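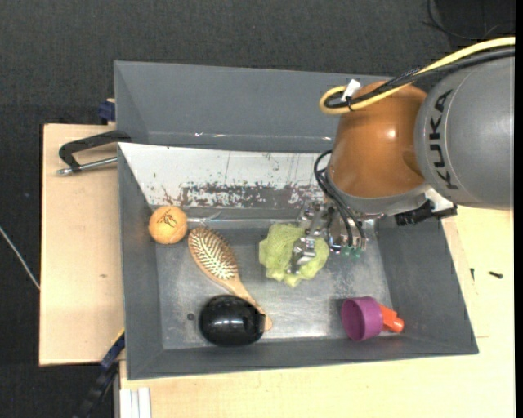 Section 4. Sorting the bathroom bits

Now for the part of the Tarnell home tidy guide we like best: the small stuff! Bathroom things multiply in drawers and on window sills, and one big open bin is the quickest way to see what you own. A grey bin with sloping walls does nicely, and it's worth setting it on a wooden work surface so you aren't bent over the floor all Sunday. Start with two things that couldn't be less alike, say a wooden hairbrush and a lime-green mesh sponge, and leave a bit of space between them. You'll soon get a feel for which things share a tray happily and which need their own.

1. Empty one drawer at a time into the bin. Stop when you have 10 or 11 items in there.

2. Lay hairbrushes with the pins facing up. Pull out any loose hair and wipe the rim with a barely damp cloth.

3. Squeeze mesh sponges over the basin and shake them out well. They spring back beautifully once the folds have had some air.

4. Move brushes and combs to the Bredska tray (the long one, 160 mm wide).

5. Hang sponges on the Kiretti hooks. Press each hook to the tile for a full minute before you load it.

Note: The Lakatos hooks from the older set fit the same rail, so do use them up.

Caution: Do not soak wooden brushes. The wood can swell and the pad may lift.

Caution: The maximum load for each hook is 900 g. A sopping bath towel can easily go over this.

6. Refill the bin from the next drawer and go again. The second round is always faster!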